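Section 4. Setting Up the Tube Rack and Capping Tubes

Read this section before you use the Clelley tube rack for the first time. It covers placing the rack, loading conical centrifuge tubes, removing and refitting screw caps, and cleaning up afterward. It does not cover running a centrifuge. For that, use the manual supplied with your centrifuge.

Before you start

You will need:
The rack, fully dry
Conical tubes with matching screw caps
A clean, level table or bench
Lint-free wipes
Gloves suited to the material you are handling

Check the rack for cracks around the larger holes. Do not use a rack that rocks when pressed at the corners. Replacement racks are ordered under part number 1596 from the Nikolovski parts desk in Sultport.

4.1 Placing the rack

1. Wipe the table and let it dry.

2. Set the rack down with the perforated surface facing up.

3. Move it back from the table edge. Leave a clear strip of table beside the rack, wide enough for your hand and a cap.

4. Press down on each corner in turn. If the rack moves, turn it or choose another spot.

CAUTION: Do not let any part of the rack hang over the edge of the table. A loaded rack is top-heavy and can tip when a tube is pulled out.

4.2 Loading the tubes

The top of the rack has large and small round holes. Conical tubes go in the large holes. The small holes are for microtubes and should be left empty if you are working only with conical tubes.

1. Hold the tube by the upper part of the body, below the cap.

2. Lower the cone straight into a large hole until it stops. Do not force it.

3. Turn the tube so the graduation marks face you.

4. Let go and check that the tube stands by itself.

5. Load the remaining tubes, starting at the far end of the rack and working toward yourself.

Note: If you are filling the tubes in the rack, leave an open hole between neighbors. This gives your fingers room to turn each cap.

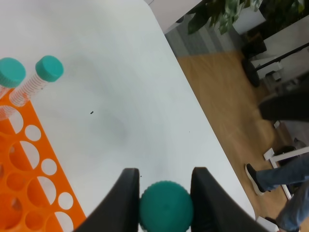 Figure 4-1. Conical tubes in the orange rack, with a teal screw cap held over the table.

4.3 Removing a cap

1. Steady the tube with one hand. Keep the base of the tube in its hole.

2. Grip the ridged side of the cap with the other hand and turn it counterclockwise. Do not squeeze the body of the tube while turning.

3. When the thread is free, lift the cap straight up.

4. Keep hold of the cap if you will be refitting it right away. Otherwise, place it on a clean wipe with the open side up.

5. Open one tube at a time. Caps of the same color are easy to mix up, and a cap from one tube can carry traces of its contents to another.

CAUTION: Do not rest a loose cap on top of the rack. It can roll into the tubes or fall to the floor. A cap that has touched the floor must be replaced.

4.4 Refitting a cap

1. Look at the rim of the tube and the inside of the cap. Both should be clean. Wipe away any drops on the outside of the thread.

2. Hold the cap level over the tube and lower it onto the rim.

3. Turn it counterclockwise until you feel the thread drop into place, then turn it clockwise.

4. Tighten until the cap stops. A quarter turn past first resistance is the most you should need.

5. Lift the tube out and check that the cap sits level all the way around. If one side is higher, the thread is crossed. Take the cap off and start again from step 2.

Note: Caps from other tube sizes may start on the thread but will not seal. Use the caps that came in the same bag as the tubes.

4.5 Cleaning

Clean the rack at the end of each working day, and at once after a spill.

1. Remove all tubes and caps.

2. Rinse the rack in warm water with a mild detergent. Use a soft bottle brush for the inside of the large holes.

3. Rinse again in clean water and stand the rack on its side to drain.

4. Wipe the table, including the area under the rack. Pick up any specks or fragments and discard them with the used wipes.

CAUTION: Do not use acetone or abrasive pads on the rack.

4.6 Problems

Tube leans or wobbles: The tube is in the wrong size of hole or has not been pushed all the way down. Reseat it.

Cap will not turn: Dried material may be caught in the thread. Put on fresh gloves and use a cap wrench. Do not use pliers.

Tube lifts with the cap: Hold the tube lower down and turn the cap more slowly.

Cap leaks after tightening: Discard the cap and fit a new one. If the new cap also leaks, discard the tube.

For rack and cap sizes, see Section 5.

Revised 28 August 2023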